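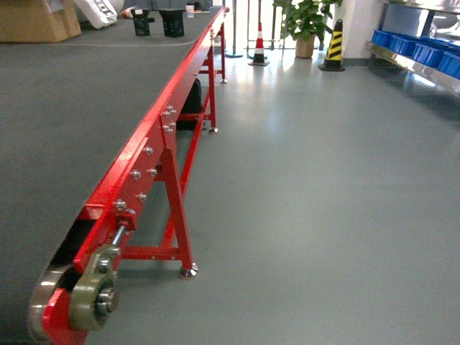 赤フレームのベルトコンベヤ、手前側ローラー端部

件名：ベルトが片側に寄る/フローラックの空箱が途中で止まる
設備：Brerkari ベルトコンベヤ、ローラー式フローラック
場所：Bidville 作業場
起票：Teguh Simanjuntak
状態：対応済み(経過観察)

症状
日曜の午前、コンベヤを動かして30分ほどでベルトが窓側に寄り始めた。寄り幅はレールに触れる手前まで。異音なし。モーターの発熱も手で触れた範囲では普段と変わらない。荷を載せない状態でも同じ方向に寄る。
同じ日に、ラックの戻りレーンで空箱が途中で止まるという連絡もあった。押せば動く。荷の入った箱では起きていない。原因は別かもしれないが、床の水平が両方に関係している可能性があるので一件にまとめた。

確認したこと
1. 脚の水平
丸いアジャスターを端から順に見た。手前の脚の片方だけロックナットが緩んでいて、手で回る状態だった。水準器を横向きに当てると窓側が低い。ほかの脚は問題なし。
2. テンションボルト
手前の端部のねじ山の出代を左右で測ったところ、17 mmの差があった。前回ベルトを張り直したときの記録には左右同じと書いてあるので、その後に片側だけ触ったと思われる。誰が触ったかは不明。
3. ベルトの継ぎ目
浮きや剥がれはなし。斜めにもなっていない。
4. ローラー面
紙粉と梱包テープの切れ端が付いていた。拭き取り。巻き付きはなし。

処置(コンベヤ)
電源を落として札を掛け、ベルト上の物はすべて下ろした。容器や小物を端に置いたまま運転しないこと。これは前にも書いた。
アジャスターで水平を出し直し、ロックナットを締めた。次にテンションボルトを左右で揃え、無負荷で運転。まだ少し寄ったので、寄る側を四分の一回転だけ締めて様子を見た。それを二回繰り返して中央で落ち着いた。50分連続で回して変化なし。
締めすぎると軸受に負担がかかるため、次に寄りが出ても一度に半回転以上は回さないでほしい。

処置(ラック)

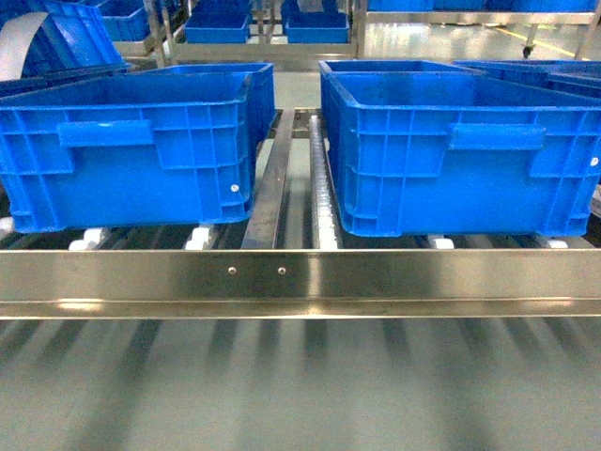

戻りレーンは青いコンテナを空で流す使い方なので、もともと重さが足りず止まりやすい。ホイールを一つずつ指で回したところ、奥寄りに回りの重いものが二つあり、軸にテープの糊が付いていた。アルコールで拭いて軽くなった。潤滑油は使っていない。埃を呼ぶので今後も差さないこと。
傾斜も測った。レーン長800 mmの区間で、奥と手前の高低差が図面の値より小さい。後ろの支持を一段上げて図面どおりに戻した。空箱を繰り返し流して、手前の梁まで止まらずに来ることを確認。
箱の底も見たが、反りや割れはなかった。Cerkemholmから届いた別の箱は底のリブの形が違うらしく、こちらのラックではまだ試していない。混ぜて使う場合は先に連絡をください。

追記(翌朝)
始業時に確認。ベルトは中央のまま。ラックも止まりなし。
荷を載せた状態でも昼まで見たが、寄りは出ていない。

追記2
Rondonuwuの担当から、アジャスターの緩みは床清掃のときに脚を動かしたせいではないかと指摘あり。可能性はある。清掃時に脚をずらした場合は、元の位置に戻すだけで済ませず、水準器を当ててから運転してください。水準器は工具棚の上段。

未処理
・重かったホイール二つの予備を手配中。届いたら交換する。
・テンションボルトに合いマークを入れる。白ペンが切れているので購入待ち。
・点検表に左右の出代の欄を追加する。9月分の用紙から反映予定。

ホイールの交換が終わるまで、この票は閉じずに残しておく。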